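Teaching a Policy to Pick Up Soft Stuff: How We Set Up Our Cloth Demos

Last May I spent most of a month trying to get a policy to grab thin, floppy things off a table, and the first version was terrible. It did fine on blocks. Give it a piece of cloth and it would close on air a little above the fabric, lift, and carry nothing very carefully to the bin. My labmate Despina Sandu still does an impression of it.

So this is the write-up I wish I'd had. It covers how we collect demonstrations with hand-held grippers, how we clean them, and what changed in the results. You'll need a pair of hand-held grippers with cameras on them, a table, a training setup that already works on rigid objects, and some patience. We call our collection setup Wistmont, and the trainer is a small codebase called Jerkar, but any imitation learning code you like should be okay.

Step 1. Start every demo wide open

Open the fingers all the way before you start recording, and keep them open until you've committed to a spot. Our early demos had people fiddling with the opening on the way in, and the policy picked up the fiddling. It would flutter its fingers all the way down (cute, useless).

For the thinnest material we use paper napkins, crumpled up a bit. Come in low, with one finger down at the napkin and the other well off to the side over bare wood, then bring them together along the table. Go slow here! Half the speed you think is slow.

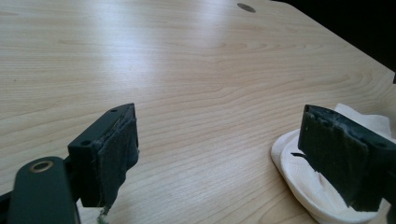 Do the finger pads need to be new?

We trained on worn pads and kept them worn. Swapping them partway through changed both the look and the grip, and our scores dropped until we collected fresh demos. Pick one state and stay in it for the whole dataset.

If you do have to change pads, write down which demo you changed them at. I didn't the first time, and Loan Huỳnh had to go back through the recordings by eye to find the switch.

Step 2. Add the two-gripper demos

A single gripper gets you a long way with napkins, but bigger pieces of fabric slide around. What worked for us was holding with one and approaching with the other. Press the first gripper's fingertip down near a fold so the cloth bunches a little, hold still, then bring the second one in toward that fold.

The holding hand should do nothing after it lands. I mean it, park it. When both hands drift, the policy can't tell which motion matters, and you get this slow wandering duet that never ends in a grasp. We tag each demo with a "holder" side and an "actor" side, and in Jerkar we turn down the loss on the holder once it stops moving.
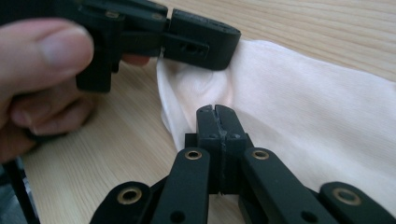 Step 3. Mix in thick things

I wanted to skip this step and Loan talked me out of it — she was right. If all you ever show is thin material, the policy learns one grasp height and sticks to it. Socks fixed that for us. A bunched sock is taller, it squishes, and it never sits the same way twice.

Toss it down, don't arrange it. If it lands in a dumb pose, great, record that one. Start some of your demos with a finger already close to the sock and partly blocking the camera's view of it, so the policy gets used to seeing only pieces of the object.
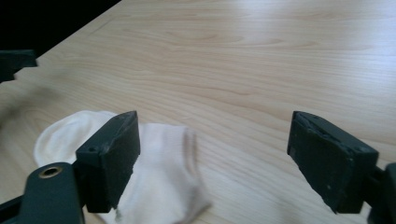
Step 4. Clean the set

We ended up with 1004 demos after cleaning. Here's what gets thrown out:

Demos where the gripper closes more than 3 times before lifting.
Demos where the tracking jumps. You'll see it as a sudden kink in the path.
Anything where the holder let go early in a two-gripper demo.

Keep the ones with a single clean retry. I used to delete those too, and the policy had no idea what to do after a miss. With them back in, it backs off, opens up and tries again.

Step 5. Train and test

We use the same settings as for rigid objects, with one change: a shorter action chunk. Long chunks mean the fingers are following an old plan while the cloth has already moved. Cutting ours in half made a bigger difference than anything I tried with the network.

Test on cloth that isn't in the training set. We keep a separate bag for this, labeled Pevier for reasons lost to time, and no one is allowed to record demos with anything in it. Run the same starting poses for each version you compare, otherwise you're mostly measuring how nicely you tossed the sock.

The new policy closes on fabric far more often than the old one, and the grabbing-air habit is mostly gone. Flat cloth with no folds is still hard for us. I'm trying a small push motion to make a wrinkle first, and I'll add it as a Step 6 if it holds up.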